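Warkmont G3 parallel gripper and wrist camera kit – bench review
Posted by Amnuay Jaidee, 20 October 2020

I have been looking for a gripper that can handle ordinary lab plastic without a custom finger for each item. Warkmont sells the G3 with a wrist camera already mounted and calibrated, for $264 more than the bare gripper. I bought the kit with the camera. For comparison I used our older Ametti two-finger unit, and all the jobs were small liquid handling tasks on a plain white table.

Setup is simple. There are 4 bolts to the arm flange and one cable for power and data. The manual leaves out the connector orientation, so check the drawing on the Wandcombe forum before you push anything in.
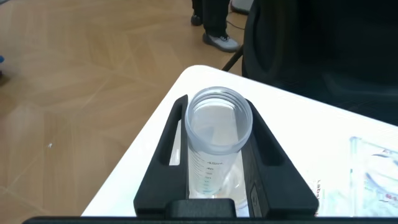

The camera is the best part of the kit. It focuses close enough to read the scale on a centrifuge tube, and the wide view picks up plenty of the room past the edge of the table. That second point cuts both ways. Our detector was trained on tidy backgrounds and sometimes picked up chair legs and shoes, so I had to mask everything beyond the tabletop. The Ametti camera has a narrow lens and never gave me that trouble, but it also lost the target during the last part of each approach.

White tables are hard on cheap cameras. The G3 exposure setting is automatic out of the box and it washes out pale print. I fixed it by hand in the Rennie driver and left it there.
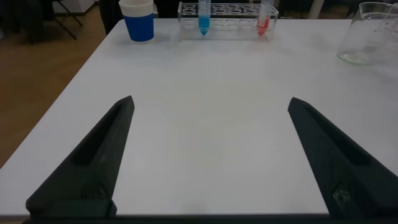 Both fingertips stay in view when the gripper is open, which makes it easy to check alignment before closing. Racks are still awkward. Tubes stand close together, and I had to slow the approach to 60 percent speed to stop the fingers from nudging the one next door.

Grip force is set in steps. The lowest steps are fine for thin plastic – the Ametti has nothing that gentle. The textured pads held smooth plastic well in my trials, and thick liquids gave me a fair test of that.

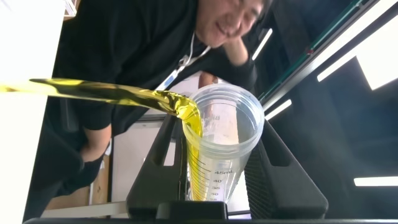

Oil going into a graduated cup held in the fingers. The 45mL mark faces the camera.

Small caps took the most work. You need to grip near the tip of the fingers, and any error in height shows up right away. Sombat Suksawat wrote the cap routine and went through 3 versions of it before we kept one.
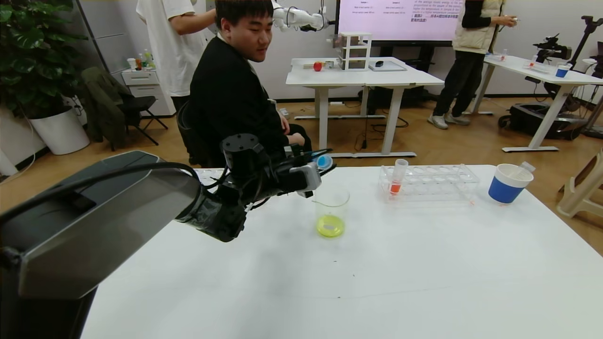 Light blue cap in the gripper, next to the beaker and tube rack.

Cable routing could be better. The wrist cable needs a generous loop, and the supplied clips are too stiff to move once they are on. I swapped them for hook-and-loop ties.

Warkmont lists a softer pad set for December. I would buy the camera version again for bench work. If you already have a decent wrist camera, get the bare gripper and spend the difference on spare pads.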